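The Quiet Room Problem

Wing-sze Tsang has slept badly for nine years and has tried most things. Pills, no pills. Tart cherry juice. A weighted blanket that went to her sister after a week. Then in September she moved across Sirngate, from a flat over the tram stop to a back bedroom on Chiu Street, and slept seven hours the first night. Same mattress. Same pillow, even.

So what changed? The room did.

We spend a lot on the thing we lie on and next to nothing on the box it sits in. Tsang paid 1382 for her mattress, delivery included. The curtains in the old place came with the lease. She never thought about the door at all, and the door was the worst of it – hollow, a gap under it you could slide a paperback through, hall light on a sensor that clicked every time a neighbor came home.

Doors are dull. I know. But talk to anyone who fits out bedrooms for shift workers and they start there. Weight first. A heavy door shuts out talk and television in a way a light one can't, and a brush strip along the bottom does more for the money than almost anything else in the store. Then the latch. A loose one rattles whenever a window is open someplace else in the house, and you'll hear it at 3 a.m. even if you've never once heard it at noon. 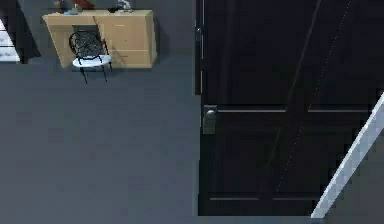
Light comes next, and people get this wrong in a predictable way. They buy blackout curtains and hang them on a rod that stands off the wall, so the light pours round both sides and over the top. Wider than the window, closer to the wall, longer than you think you need. Tsang's are pinned down the edges with furniture tacks. Ugly. Works.

Then the small lights. Chargers, the router, the little green eye on the smoke alarm (leave that one alone, please). She went round with a roll of black tape her first evening in Chiu Street and didn't stop till the room was properly dark. Took her 2 minutes, she says. Nine years, and then two minutes.

Heat is harder. Most of us sleep too warm and blame the blanket. In the old flat the radiator under the window had one setting, which was on, and the windows were painted shut. The new bedroom faces north and has a valve that turns. She keeps it at 60 overnight, which her mother regards as a form of punishment, and wears socks.

I should say where I stand. I'm a poor sleeper too, and I've been sold to. Plolico, who make the bedside machine with the rain noises, sent me one to try last winter and I liked it fine for a month. After that I was lying awake listening for the place where the loop starts over. It's in my closet now. The app still sends me scores.

Tsang never owned a machine but she did keep a notebook. 312 nights of it, in pencil, done before she got up. Bedtime, wake time, what she'd eaten, what woke her. She went into it sure the answer would be coffee. It wasnt. What came up page after page was noise from the hall, light from the hall, too hot. Three complaints, and all of them about the building.

Not everybody can move, obviously. Rents in Sirngate are what they are and the Cokel end of town, where the quiet streets are, is worse. But a lot of this is small stuff. The brush strip. Felt pads where the door meets the frame. A bed pulled a hand's width off a shared wall, so next door's stereo doesn't come up through the headboard. Bleed the radiator. Turn the clock around.

And have less in there. I was skeptical about this one, it sounds like magazine advice – well, this is a magazine. But a pile of laundry on a chair is a job, and so is a desk with the laptop half open, and you're looking at jobs as you try to drift off. Tsang's room has a bed, a lamp and a box of books. She moved the desk to the kitchen. Eats round it.
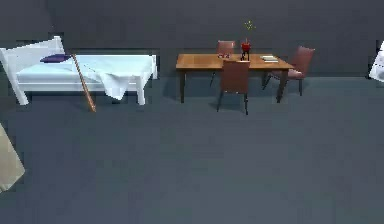 If you can only fix one thing, which should it be?

Start with whatever wakes you, and find that out before you spend anything. Keep a notebook for two weeks, pencil and paper, phone in another room. If it's sound, do the door. If you're up with the sun, do the window. If you keep throwing the covers off, turn the heat down and give it several nights, becuase the first one will feel cold.

Tsang still has bad nights. Had one the week we spoke, a birthday party downstairs, singing till one. She got up, made toast, read a chapter, went back to bed. In the old flat that would have been the whole night gone. She was asleep by two and late for work.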